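I was born in Comatley, at the wet end of the kingdom of Skitine, and I'd have been quite happy to die there too, preferably at a great age and in the middle of a pie. My family have kept the ferry since 1626. It's a flat thing on a rope. You pull the rope and it goes to the other side, and then somebody over there rings the bell and you pull it back again. That's the whole trade, and my mother taught me it in an afternoon.

What she didn't teach me was what to do when a river god gets on.

It was December and foul, and I'd have put her down as a pedlar if she hadn't walked up out of the water to get to the landing. She was very tall. She had weed in her hair and a heron under one arm, and the heron looked as fed up as I was. She said she was the Erine. I said that was funny, so was the river, and she just looked at me until I stopped smiling.

"I want to go to Chuensuk," she said.

Now, Chuensuk is up in the hills, 39 miles from the nearest bit of river, and I told her so. I said the ferry went over there, and pointed, and then it came back here. She said she knew perfectly well where the ferry went, she'd been carrying it about on her back all these years and hadn't had a penny for it.

Well, I couldn't really argue with that.

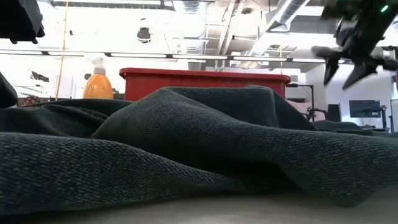 Packing for a god is no joke, I can tell you. I took cheese, two onions, my gran's knife and every sock I owned, and the Erine sat on the step dripping and asked what each thing was for. She'd never needed a blanket, you see. I only had the one, a great heavy dark green thing, all thick folds with a big round hump in the middle like the cloth heaped up there, and when I dropped it on the table she prodded the hump and asked if that was Chuensuk. I said no, Chuensuk was bigger. She prodded it again and said she'd always wondered what a hill felt like from the top.

I think that's when I started to like her, which was annoying.

We left before it was light. I hung the bell on its hook and tied up the ferry, not that it mattered much — when I looked back from the lane there was only mud where the river ought to have been, and a lot of very surprised fish. The Erine was walking along beside me, leaving puddles. The heron had gone on ahead.

"They'll want you back," I said. "There are 3000 people drink out of you."

"They can have me back when I've seen it," she said. "Is it far now?"

We had got as far as my neighbour's gate.

"A bit," I said, and gave her an onion to carry.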